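Temwood opens collection counter for online orders in Tremance

11 April 2019

Shoppers in Tremance who are forever missing the delivery van will be glad to hear that the online shop Temwood has opened its first collection counter in the town, tucked inside the Henríquez stationery shop just along from the post office.

The idea is a simple one, and rather a welcome one for anybody who has spent a whole morning listening out for the doorbell. You order from the website as usual, pick Tremance at the checkout, and wait for a text message with a code in it. Parcels are kept behind the counter for up to 13 days, so there's no need to dash across town the minute your phone buzzes (though plenty of us will anyway, I'm sure).

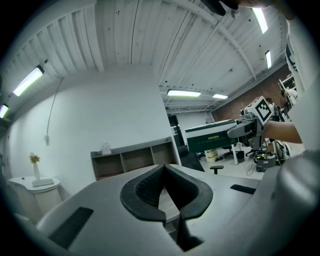
What does it cost to collect an order?
Collection is free on orders of £38 or more, and 99p on anything smaller.

Temwood began by selling kitchen goods and bedding, and has since added toys, garden tools and a very tempting range of wool. It says 193 households in and near Tremance signed up for the new service before the counter had even opened, which is a lovely start for a town this size. Returns can be handed in at the same counter, provided the item is well wrapped and the slip is inside.
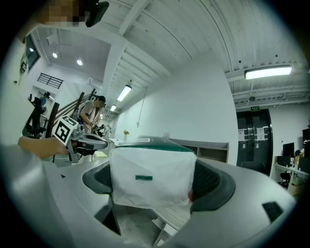 A boxed item with a green lid, wrapped in a translucent white bag.

A second counter is planned for Skumel in August, and shoppers there can already put their names down on the Temwood website. The Tremance counter keeps the same hours as the stationery shop, including the late evening opening before Christmas.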